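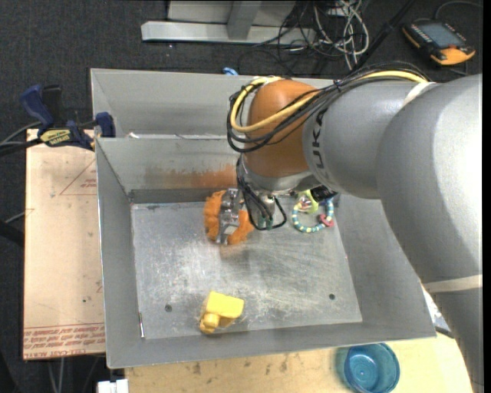
The toys at the bottom of the bin

I have been sorting toys since March, and I am down to the last few. If you had told me back then that I would get all the way to an orange plush thing and a beaded ring, I would have laughed and gone to put the kettle on.

The orange one is the hard one. It's fuzzy all over, the shaggy kind of fuzzy that holds on to every crumb and hair it meets, and I have gone back and forth on it more than I'd like to admit. Plush is tricky to pass along. The thrift store in Dusden stopped taking it last year, and the one in Jelville will only take it if it still has its tag (ours never keep a tag past the first afternoon). So it may end up staying with us, and I can't say I'm sorry!

The beaded ring is easier. I love the colors on it, blue-teal and a pale creamy yellow taking turns, with a yellow-green ring and a pinkish-red piece for company. Beads like that want a wipe with a damp cloth and a little dish soap, and then a good long dry on a towel. I also give every bead a tug before a toy goes to anybody else's baby – if the cord feels tired, the toy is done.

As for where to keep what's left, I've come around to metal bins. I used wicker for years and it looked sweet, but it shed bits all over the floor. Plain gray metal gets scratched, and I've stopped minding that. A divider is worth having too, even a lopsided one with a narrow space at the back and a big one in front. Small things go behind it, soft things go in the front, and you don't have to dig for the little rattle at bedtime.

I started out with more than 443 toys on my list, if you count puzzle pieces as toys, and I did, because I was cross. My rule now is 30 minutes after supper and then I stop, wherever I am. Next up is the closet with the board games, and I already know two of them are missing their dice.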